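Varka Tabletop Collection: Bread and Baskets

January

The Varka Tabletop Collection documents small household and serving items placed on or in common containers. This part covers bread and bakery pieces, together with the baskets, trays and plates used to hold them. It contains 2,678 images in 249 groups. Each group pairs one container with one or more food pieces. Food models and real baked goods are both admitted and share the category "bread"; the labels do not separate them. 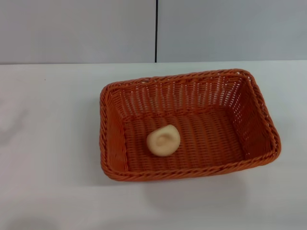 Prepared by Ottmar Mühlbauer, Drunus Collections Office

Round rolls are listed under "roll, small" whether or not the top carries a dimple. The orange woven basket is listed under "basket, rectangular, open weave". Color is recorded in a separate field and should be entered as a plain color word. A piece is marked "inside" when it rests on the floor of the container and "on rim" when any part of it is supported by the edge.

Files are arranged in 3 folders: containers, contents and pairings. The pairings folder holds the index, which gives the group number, the container label, the contents label and the position. Blank position fields indicate that the entry has not yet been reviewed.

Known limitations

Baskets are more common than plates in this part. Sliced bread is poorly represented. Labels carried over from the earlier Hollmann list may use "bun" where the present list uses "roll"; both terms should be treated as equivalent.

Corrections should be sent to the Collections Office with the group number.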